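部品倉庫 整理・再配置業務 中間報告(7月分)

提出先:Trovlow 施設管理部
提出元:Bimix 倉庫改善担当

1. 今月のまとめ

先月の報告書で「7月中に通路側の棚を終える」と書きました。終わっていません。通路側の棚は全24台のうち15台が完了、残りは9台です。遅れの内訳は第4項に書きますが、先に結論を申し上げますと、樹脂パネルの置き方を途中で変えたことが大半を占めます。変えたこと自体は後悔していません。変えるのが遅かったことは後悔しています。

予算については当初の枠内です。棚板の追加購入を見送ったため、消耗品費にわずかながら余裕があります。この余裕をどう使うかは第6項で相談させてください。

2. 着手前の状態について

初回の報告と重なりますが、今回から読まれる方もいらっしゃるとのことなので簡単に書いておきます。

引き継いだ時点で、この倉庫には品番が1420ありました。台帳上の品番が、です。棚に貼ってある品番の数は台帳と一致せず、箱の中身の品番はそのどちらとも一致しませんでした。三者がそろっていたのは入口脇の一台だけで、そこには部品ではなく清掃用具が置かれていました。

加えて、箱の種類が統一されていませんでした。白い箱と青い箱が混ざっており、以前は色で仕向け先を分けていたという説と、単に安かった方を買い足したという説があります。現場で聞いて回ったところ、後者を支持する人が多数でした。よって今回の再配置では箱の色に意味を持たせていません。色で区別したくなる気持ちは分かりますが、青い箱が足りなくなった日に全部が崩れます。

3. 7月の作業内容

(1)棚の清掃と再固定
対象は通路側の青い金属棚です。支柱に穴が等間隔で開いている型なので、棚板の高さは比較的自由に変えられます。自由に変えられるということは、過去の担当者もそれぞれ自由に変えていたということで、隣り合う棚で段の高さがそろっている箇所はほとんどありませんでした。今回、上段の高さを統一し、下段は箱を三つ重ねて入る高さにしています。三つという数に深い理論はなく、四つ重ねると一番下の箱を取り出す人が必ず不機嫌になる、という観察に基づいています。

(2)箱の入れ替え
縁の割れた箱は廃棄し、残りを下段に集めました。半透明の白い箱は中身がうっすら見えるため便利ですが、「見えるからラベルはいらない」という運用に流れやすい欠点があります。中身がうっすら見えることと、中身が何か分かることの間には、かなりの距離があります。全箱にラベルを貼る方針は変えません。

(3)大物パネルの仮置き場
自動車用の黒い樹脂成形パネルは、これまで箱に無理やり立てて入れるか、棚の奥に寝かせて重ねるかのどちらかでした。丸穴や四角い抜きがいくつもある形状なので、重ねると互いの縁が引っかかります。一枚取ろうとすると二枚ついてくる、というのが現場の共通認識で、三枚ついてきた日の話は何度も聞かされました。

そこで今月の途中から、パネルは上段で立てて扱い、下段は箱専用とする方式に切り替えました。 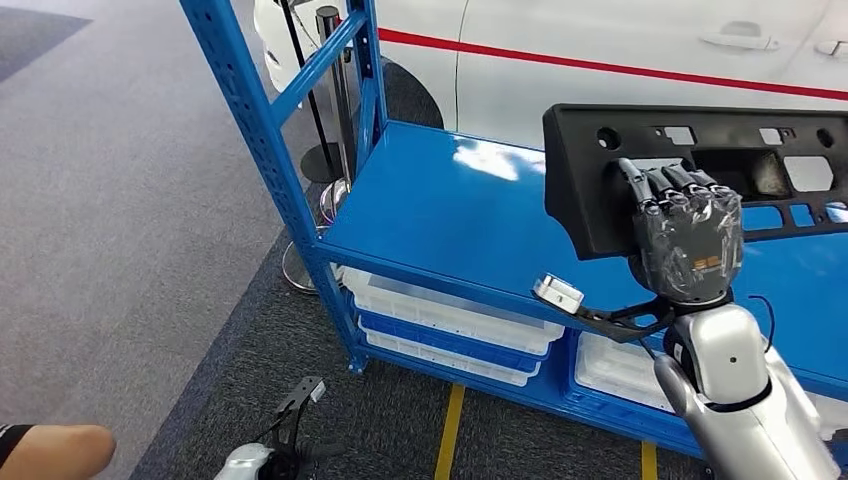
切り替えの効果はまだ数字で示せる段階にありません。ただ、パネルを探している人が棚の前で腰をかがめる場面は減りました。上段を見ればよいので当然といえば当然です。当然のことに三か月かかった点については、担当として多少思うところがあります。

なお、上段の面は塗装に艶があり、天井の照明がよく映ります。棚の前縁に貼った札が見づらいという声が出たため、札を艶消しのものに変えました。費用はごくわずかですが、明細に「札(二回目)」とあるのはこの件です。

(4)台帳の照合
完了した15台分について、棚、箱、台帳の三者を突き合わせました。不一致が出た品番は現物を正とし、台帳を直しています。台帳を正とする案も検討しましたが、存在しない部品を存在させる方法が見つかりませんでした。

4. 遅れの要因

第一に、前述のパネルの置き方の変更です。すでに終えていた棚のうち数台をやり直しました。最初の設計では、パネルも箱に収める前提で下段の幅を割り付けていました。図面の上では収まります。図面の上のパネルには角がなく、互いに引っかかりません。

第二に、仕切り材の納期です。Stisettiに発注した仕切りは予定どおりに届きましたが、当方の指定寸法が棚の内寸ではなく外寸でした。先方に落ち度はありません。再手配分は8月の前半に入る予定で、寸法の合わない仕切りは事務所の書類棚にぴったり収まりました。書類棚の整理は本業務の範囲外ですので、成果には数えていません。

第三に、出庫作業との時間の取り合いがあります。当初は午前中に作業枠をいただいていましたが、午前は出庫が集中し、棚を空けたそばから部品が戻ってくる状態でした。現在は午後2時からの枠に移し、こちらの方がはるかに進みます。最初からそうしなかった理由を議事録で確認したところ、午前を希望したのは当方でした。

5. 現場からの意見

聞き取りは昼休みの前後に、立ち話で行いました。用紙を配る方法も試しましたが、回収できたのは白紙が多く、うち一枚には昼食の注文が書かれていました。

好評だった点は、同じ高さに同じ種類のものがあること、箱の縁が割れていないことの二つです。後者については、整理の成果というより買い替えの成果ですが、ありがたく頂戴しておきます。

不評だった点としては、慣れた場所から部品が動いたという声がもっとも多く寄せられました。旧配置を覚えている人ほど探す時間が延びており、反対に配属されたばかりの人からは苦情がありません。旧配置図を通路の端に掲示し、新旧の対応が分かるようにしました。9月には外すつもりですが、外した翌日に誰かが貼り直す可能性は高いと見ています。

もう一つ、箱を重ねたまま一番下の中身を抜く人がいる、との指摘がありました。上の二つを持ち上げ、膝で支え、片手を差し込むという技術で、見事ではありますが推奨はできません。下の箱には出庫頻度の低い品番を割り当て直します。対象品番の洗い出しは済んでいます。

6. 予算と相談事項

執行状況は計画比で問題ありません。棚板の追加購入を取りやめた分が残っており、使い道として次の二案を考えています。

A案は、上段にパネル用の立て掛け枠を付けるものです。Mansourから見積もりを取りました。立てたパネルが横に倒れるのを防げますし、枚数も把握しやすくなります。難点は、パネルの形が品番ごとに違うため、枠の幅をどれに合わせるかで必ず揉めることです。

B案は、白い箱の買い足しです。現在の数で足りてはいますが、予備がありません。予備がないと、割れた箱がテープで補修されて復帰します。テープで補修された箱は、経験上、その後もずっと現役です。

当方としてはA案を希望します。両案の併用も金額としては不可能ではありませんが、その場合は10月以降の消耗品費がほぼなくなります。次回の打ち合わせまでにご判断をいただければ、8月後半の作業に間に合います。

7. 8月の予定

残る9台の清掃、段の高さ合わせ、箱の入れ替えを行います。やり直しの経験がありますので、一台あたりの所要時間は短くなる見込みです。この「見込み」は先月も使った言葉ですが、今回は仕切りの寸法を二人で測りました。

あわせて、壁側の棚12台の現況調査を始めます。こちらは通路側より奥行きがあり、奥に何があるかを把握している人が現時点でおりません。手前の箱を動かした限りでは、台帳にない品番がいくつか確認できました。どこの部品か分かるまで、処分はせずに一か所にまとめておきます。

照合作業は、棚が終わるごとにその場で行う方式を続けます。月末にまとめて行う案もありましたが、月末には月末の仕事があり、照合が翌月に送られ、翌月にも月末があります。

8. 添付

完了棚の一覧、修正済み台帳の差分、A案・B案の見積書、旧配置図の写し。旧配置図は二種類あり、互いに一致していません。どちらも正式版と書かれているため、両方を添付します。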